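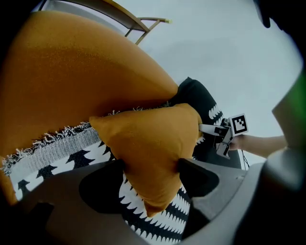
5. Dressing the Trestley: cushions and throw

By now the base should be level, the back bolted on and the seat pads pushed home (sections 1 to 4). Well done – the heavy lifting is over! This section covers the soft things, and it's the part of the job where the Trestley starts to look like somewhere you'd want to spend an evening.

Before you start

Wash your hands, and clear away any tools or spare Clikix fasteners left on the seat. A stray fastener under a throw will snag the weave the first time anyone sits down.

You will need a throw, two plain cushions in one colour (a large and a small) and one patterned cushion. Mustard yellow with a black-and-white throw is our favourite mix, and a black cushion with a white scalloped border ties the two together beautifully. Your own colours will work just as well.

Laying the throw

5.1 Shake the throw out away from the sofa and let the tassels fall straight. Comb any tangled ones with your fingers.

5.2 Lay it across the seat at a slant, so that the fringe runs diagonally. A striped or patterned weave looks far livelier this way than it does squared up to the edges.

5.3 Smooth from the middle outwards with flat hands. Leave a little slack where people will sit.

CAUTION: Don't pull on the tassels to straighten the throw. Hold the woven part and ease it across.

Plumping and placing the cushions

5.4 Plump each cushion before it goes down. Hold it by two opposite corners, give it a good shake, then turn it and do the other two. If a corner stays flat, reach inside the cover and push the filling right into the point.

5.5 Set the large plain cushion at the back, leaning a little.

5.6 Place the small plain cushion in front so that it overlaps the large one, with one corner pointing out to the side. Let it rest on the throw and leave plenty of the pattern showing.

5.7 Stand the patterned cushion upright beside the small one and turn it until you can see its border. This is the one to fiddle with! Step back to the doorway, have a look, and nudge it again.

5.8 To shift a cushion once everything is in place, pinch it gently by a corner and slide it. Lifting it straight up tends to drag the throw along too.

NOTE: Visitación Vidal, who wrote the first version of this guide, liked to put the patterned cushion on the left. Leandro Marín has always argued for the right. Both look lovely, so please yourself.

Looking after the covers

Check the label on every cover before washing, and close the zip if there is one. Plain and patterned covers should be washed separately the first time, in case the darker dye runs. Dry them flat, away from radiators.

Turn the cushions every 6 weeks or so to spread the wear, and air the throw outdoors on a dry, breezy day – it comes back in smelling wonderful.

CAUTION: Keep tasselled throws clear of heaters, candles and the moving parts of a reclining seat.

If you have the footstool as well, go on to section 6. Otherwise, turn to section 7 for the spare parts list.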